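3.2 Les déclarations de commandement et leur réception

La présente section examine la manière dont les officiers supérieurs parlent d'une campagne qu'ils viennent de reprendre. Nous appelons « déclaration d'entrée » le premier discours public prononcé par un commandant après la passation. Le corpus Clondorby, établi par Ostermann pour la période des missions de stabilisation, contient 88 déclarations de ce type, toutes traduites en français par la même équipe. Nous avons retenu seulement celles pour lesquelles il existe aussi une déclaration de sortie du prédécesseur, ce qui réduit le matériel à 23 paires.

Le choix des paires demande une justification. Une déclaration isolée peut paraître franche, et pourtant elle répète parfois presque mot à mot ce que l'état-major disait déjà l'année précédente. Il faut donc comparer les deux textes ligne par ligne, en regardant surtout les verbes qui expriment le résultat attendu : vaincre, contenir, négocier, transférer. Deux codeurs ont lu chaque paire séparément. Quand ils n'étaient pas d'accord, le passage a été discuté le mardi suivant, et la décision a été notée dans le journal de codage.

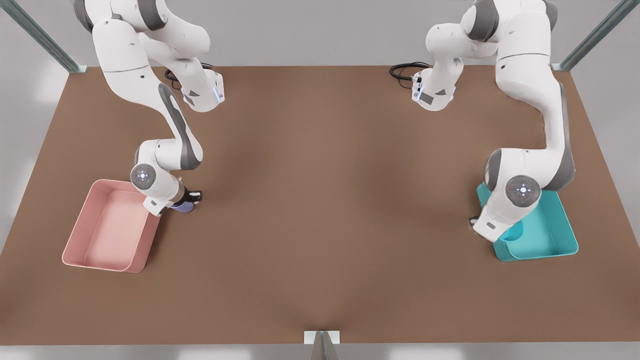

Figure 2. Vue simulée : deux bras robotisés au-dessus d'un plateau brun.

Le premier constat concerne le vocabulaire de la victoire. Dans les déclarations de sortie, le mot reste fréquent, mais il est presque toujours accompagné d'une condition, par exemple le maintien de l'aide extérieure ou la loyauté des forces locales. Dans les déclarations d'entrée, la condition disparaît souvent et le mot avec elle. Le nouveau commandant préfère parler de « règlement » ou d'« issue politique ». Nous ne pouvons pas conclure que sa conviction est différente de celle de son prédécesseur. Il est possible qu'il dispose simplement d'une liberté plus grande, car l'échec éventuel ne lui est pas encore attribué.

Le deuxième constat est relatif à la presse. Laryea a proposé de distinguer la reprise fidèle, où le journaliste cite la phrase complète, et la reprise tronquée, où il garde uniquement l'aveu. Nous avons appliqué cette distinction aux titres parus en juillet, mois pendant lequel plusieurs passations ont eu lieu. La reprise tronquée domine dans les sites d'opinion. Les quotidiens nationaux citent plus longuement, cependant ils placent la condition dans les derniers paragraphes, que beaucoup de lecteurs n'atteignent pas.

Une limite doit être signalée. Les traductions du corpus ont été faites à partir de transcriptions, et le ton de l'orateur est perdu. Une phrase hésitante devient à l'écrit une phrase ferme. La section 3.3 revient sur ce problème avec les enregistrements sonores disponibles.

Articles récents
- Filel : un index des communiqués militaires
- Passation et continuité dans les missions multinationales
- Flado, cahier 23 : lire les conférences de presse

Ce site utilise des cookies pour mesurer sa fréquentation. Accepter | Refuser

Contact | © Cahiers Flado | Haut de page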